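3.2. Superficies de trabajo y hábitos de limpieza en las viviendas

El segundo bloque de entrevistas se centró en el mantenimiento cotidiano de las encimeras de cocina. En el municipio de Bultetport, donde se concentró la mayor parte de la muestra, la sustitución de encimeras fue la reforma doméstica más frecuente del periodo estudiado, por delante del cambio de ventanas. De las 3281 viviendas incluidas en el registro municipal de reformas menores, se seleccionaron aquellas cuya cocina se había renovado con piedra natural, piedra aglomerada o laminado de aspecto pétreo. El barrio de Udar se trató por separado, pues sus edificios son anteriores y las cocinas tienen una planta más estrecha.

El cuestionario constaba de 11 preguntas. Las primeras se referían al material y al año de instalación; las siguientes, a los productos empleados, la frecuencia de limpieza y el lugar donde se guardaban dichos productos. Se pidió a los hogares que conservaran los envases vacíos durante un mes, con el fin de contrastar lo declarado con lo consumido. La primera ronda se cerró en diciembre y la segunda en agosto de 2020, con las mismas preguntas y en el mismo orden.

Los resultados muestran una distancia apreciable entre lo que los hogares dicen usar y lo que usan. El jabón neutro diluido, que es lo que suelen aconsejar los instaladores de la zona para las piedras calizas, aparece en la mayoría de las respuestas. En los envases recogidos, sin embargo, predominan los limpiadores en pulverizador de uso general, varios de ellos con ácido cítrico o láctico en su composición. El mármol es sensible a los ácidos incluso en concentraciones bajas: el carbonato cálcico reacciona y la superficie pierde brillo en la zona de contacto. El daño no se elimina con la limpieza posterior y requiere un nuevo pulido.

Conviene distinguir aquí entre mancha y ataque químico, dos problemas que los entrevistados nombran casi siempre con la misma palabra. La mancha se debe a la absorción de un líquido coloreado o graso por los poros de la piedra y puede extraerse en parte con una cataplasma. El ataque químico modifica la propia superficie. En las piedras oscuras o de tono intermedio se percibe como un cerco mate; en las claras pasa inadvertido hasta que la luz llega de lado. Las encimeras largas y continuas, como la de la figura 2, presentan además un reparto desigual del desgaste, con tramos muy usados junto a otros que apenas se tocan.

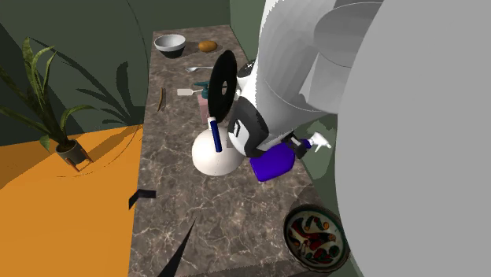

Figura 2. Encimera larga de mármol, con superficie moteada gris parduzca y vetas blancas tenues, y un pulverizador morado tumbado sobre ella.

Según una vecina de Brordale, el sellador que le aplicaron al colocar la piedra debía protegerla de todo, y por eso nunca leyó la etiqueta de ningún producto; cuando aparecieron los cercos junto al fregadero pensó que el material era defectuoso y reclamó al almacén. Añadió que en la tienda le habían hablado de manchas de vino y de aceite, pero en ningún momento del vinagre ni del antical.

Este malentendido se repite en las dos rondas. Los selladores impregnantes reducen la absorción, pero no forman una barrera frente a los ácidos, y la información que se entrega con la instalación rara vez lo aclara. En la documentación del almacén Nwachukwu, principal distribuidor local de piedra, la advertencia figura en la última página de la hoja de garantía, en el apartado de exclusiones. Los hogares que recordaban haberla leído eran en su mayor parte los que ya habían presentado una reclamación.

El lugar de almacenamiento resultó ser un indicador útil. En las viviendas donde los productos se guardan bajo el fregadero, todos juntos, es más habitual que un mismo limpiador sirva para el baño, los azulejos y la encimera. Donde el producto de la cocina tiene su propio sitio – un estante, un cajón, el alféizar – el uso cruzado disminuye. La diferencia se mantiene al separar por tipo de material, aunque es menor en Udar, donde el espacio disponible deja pocas opciones.

En cuanto al coste, la reparación de una zona atacada se sitúa alrededor de 2000 coronas cuando exige desplazar la maquinaria de pulido, cantidad que muchos propietarios prefieren no asumir. La respuesta más común es cubrir el cerco con una tabla de cortar o un pequeño electrodoméstico. Esta práctica complica la inspección visual, y en la segunda ronda se pidió permiso para retirar los objetos apoyados antes de medir el brillo. Las mediciones se tomaron siempre en tres puntos: junto al fregadero, junto a la placa y en el extremo más alejado de ambos, que sirvió de referencia. Los valores por material y barrio se recogen en la sección 3.3.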